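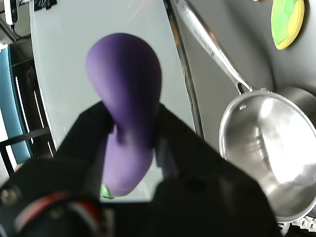
Chapter 2 is where we finally get to color and shape, and I've been looking forward to it since I typed the first page! Play food is my favorite way into sorting, because kids already have opinions about vegetables before they have words for them. Take a purple eggplant. It's fat at one end, it pinches in at the middle, then it swells out again into a smaller lump with a bit of green stem cap at the tip, and a four-year-old will happily tell you it's a pear, a bowling pin or a grape that went wrong. Let them. Then ask which end is bigger, and you're already doing the first activity in this chapter.

You'll want a pan, a couple of bowls and a few pretend vegetables for each table. I started with the Zerkinik set (34 pieces, far too many for one group) and later moved to the Gama one, mostly for the bigger vegetables. Any brand will do – so will a mixed bag from a yard sale. In November I ran the whole chapter at the Laskowska preschool with nothing else on the table and we filled a morning.

The game goes like this. One child names a color or a shape, another finds something that fits and puts it in the pan. An eggplant in the pan can be the purple thing, the long thing or the thing with a green top, and all of those are right answers.
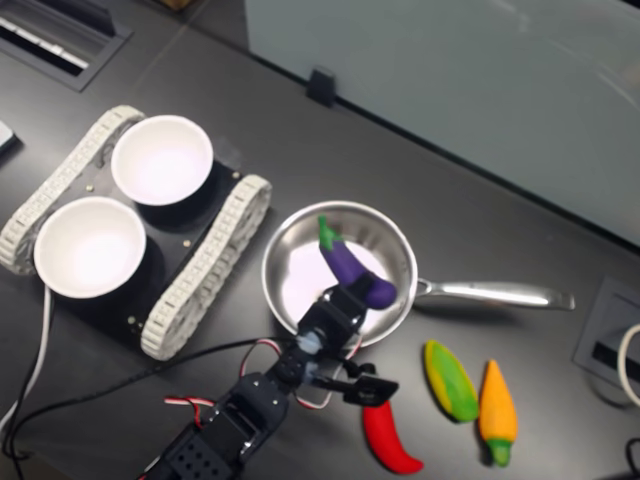
One reader in Grurkau wrote to me after the first edition that her group got stuck on exactly this point, with two children each insisting on a different rule, and she wanted to know whether she should have stepped in. I'd wait. Give them a minute to argue it out, then ask each child to say the rule out loud before the next turn. Section 2.1 has some questions you can use for that.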